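Effie Paterson has been comparing parallel grippers on cardboard boxes since September, and she still talks about flaps the way other people talk about their tomatoes. "A flap has a bit of spring to it, and every box has its own opinion," she told me, pouring us both more tea.

The Basov and the Silov went onto the same arm, with 80 tries apiece, opening and closing.
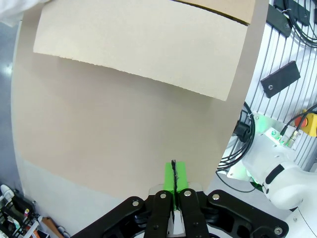

"I was sure the Silov would walk away with it," she said, "and then it kept skating off any edge that was a little torn!" The Basov was slower (she'd make coffee, she said, and come back to find it still thinking), but she liked how it closed. Soft pads mattered more to her than speed, and she had plenty to say about pads.

I asked what she'd tell a shop starting from scratch, and she got out her notebook:

- Try torn flaps as well as clean ones, and write down which is which.
- Run the box packed, with the bubble wrap left in.

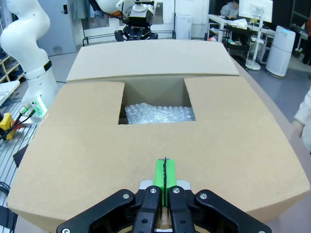

- Run it empty too, and keep the same grip force for both, or you'll be arguing over the numbers for weeks.

Her own arguing was mostly over force. She'd settled on setting 4 after a long afternoon at 5, which she found too eager for thin board. 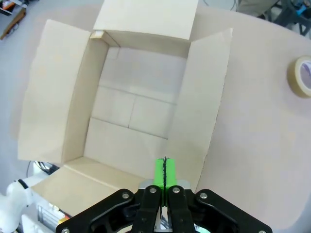 Kohei Higuchi would have stayed at 5 and slowed the approach instead, and he told her so twice while we were talking. "Then we'll run it your way on Monday," Effie said, and wrote it down.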